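Help wanted – wall and panel touch-up crew, Geketti Interiors

Posted in: Jobs / General labor / Part time

We need people. Soon. July if you can manage it, sooner is better.

Geketti does the boring end of office fit-outs. Somebody else puts up the partitions and runs the cable, then we come in and make the surfaces look like surfaces again. Scuffs, specks, pencil marks, glue dots, lint, fingerprints by the light switches. Small crew, small van, lots of rags.

Right now we have the Vanhove building, all floors, plus the tail end of the Lallavness job which should of been done already. 38 rooms left between the two. Pale walls and gray fabric panels nearly everywhere, so if you hate gray this is not your summer.

What you would be doing

Going room to room with a light and a checklist. Find the marks, tag them, clean what comes off, sand and touch up what doesn't. Vacuum the fabric panels, brush them down in one direction, lint roll the edges. Check the line where the wall stops and the fabric starts – this is where most of our call-backs come from. Paint on the felt is a bad day for everyone.

Some ladder work, nothing over 8 feet. Some kneeling. A fair amount of carrying buckets.

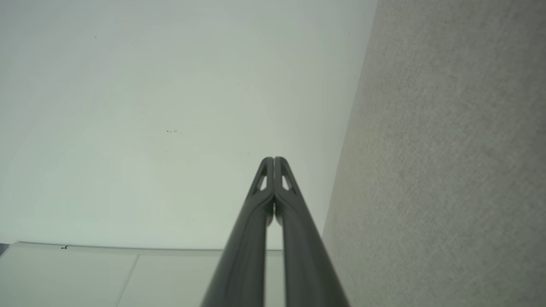 Pale surface with a few small dark specks, gray textured one next to it. Marks this size count.

If you look at that and think "what specks", maybe not the job for you. If they bug you already, please write to us.

Who we want

Good eyes (glasses fine). Steady hands. Patient with dull work, OK with a radio on low. You do not need to have painted before, we will show you the roller and the little brush both. Experience with upholstery cleaning is a big plus, we are short on that side.

Able to lift a full bucket up a flight of stairs. The Vanhove elevator is for the movers until noon and they do not share.

Must be 18 or over. Own work shoes, closed toe. We supply gloves, knee pads, lamps, cloths, all the paint and cleaner. Please don't bring your own cleaner, the panel people are very picky and so is the warranty.

Hours and pay

Start 7 am, done by 3:30, half hour lunch. Five week block, then we see. Pay is 1,150 every two weeks for the full schedule, before taxes. Part schedule is possible, mornings only, pay worked out to match. Parking behind the Jestness warehouse, free, get there early becuase the loading trucks take the good end.

Paid trial shift first. We give you one room and a lamp and leave you to it, then walk it together after.

How to apply

Send a few lines to the Geketti office through the contact form on this page. Put WALLS or PANELS in the subject so we know which side you lean to, or BOTH. Tell us:

when you can start
which mornings you can't do
any ladder or knee problems
a phone number that you pick up

Resume is nice, not needed. No cover letters please, we don't have time to read them.

We have more than 5 spots open and fill them as people turn up. Replies go out in the evening, after the van is unloaded. If the form is acting up, leave a note at the front desk at Vanhove, ask for the Geketti box.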